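From: Aoife Hayes
To: Skelside Household List
Subject: Re: [skelside] Folding boards, worth it?

On Tuesday, Ruairí Brennan wrote:

> Hi all,
>
> Has anyone here gone over to using a folding board for shirts and tea
> towels? My sister swears by hers. She says every pile in her cupboard
> is the same width now and she gets through a full basket in 8 minutes.
> Buckley has a plastic one with hinges for 40 dollars, and there's a
> Bidex one that looks the same to me but costs 59. I'm leaning toward
> the dearer one on the theory that the hinges will last.
>
> Also, does it work on kids' printed stuff? Ours are all different
> sizes.
>
> Ruairí

Ruairí,

Save your money, or at least hang on to it until you've tried the cheap version. I haven't used either of those two so I can't speak to the hinges, but I'd want a better reason than the price to think the dearer one lasts longer.

All a folding board does is give you a straight edge of a fixed width. A piece of cardboard does the same. Cut the side out of a carton, keep it flat, lay it in the middle of the shirt just under the collar, fold both sides in over it, slide it out, then fold up from the hem. Brendan Mac Mathúna posted pretty much this a while back and got told it was fiddly. It is a bit fiddly. So is the plastic one, going by my mother's, which has lived behind her dryer for years.

As for the 8 minutes, I'd like to know what's in the basket. If it's all adult T-shirts in one size, fine. Mine is usually half socks, plus a fitted sheet, and I don't see what a board does for either. I'd also like to know if she's counting the time spent turning everything right side out, which in our house is most of the job.

On the printed kids' things, I have my doubts. Anything with a big block of colour on the front wants to go its own way, and the fold never seems to land where you mean it to. The plain cotton next to it will crumple if you look at it.
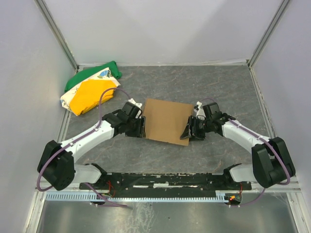

I keep two sizes of card, one for grown-ups' shirts and one for the small stuff, and I use them maybe one wash in three. The rest of the time I fold by hand and the piles are a bit wonky and the cupboard door still closes. If yours won't close, the trouble may be too many tea towels. I got rid of 7 last April and haven't missed them.

Two practical things if you do try the card. Go for something stiff with clean edges, as a torn edge catches on knits. And do it on a table or a bench at a decent height, because bending over a bed for a whole basket will do your back in before it saves you any time.

Fionnuala Dunne said she was going to get one of the plastic ones. Fionnuala, did you? And are you still using it? I'd put more weight on an answer from someone who's had it six months than on anybody's first week. Everyone folds beautifully in the first week.

If you end up buying one anyway, get the cheaper one and tell us how it goes. I'm prepared to be wrong.

Aoife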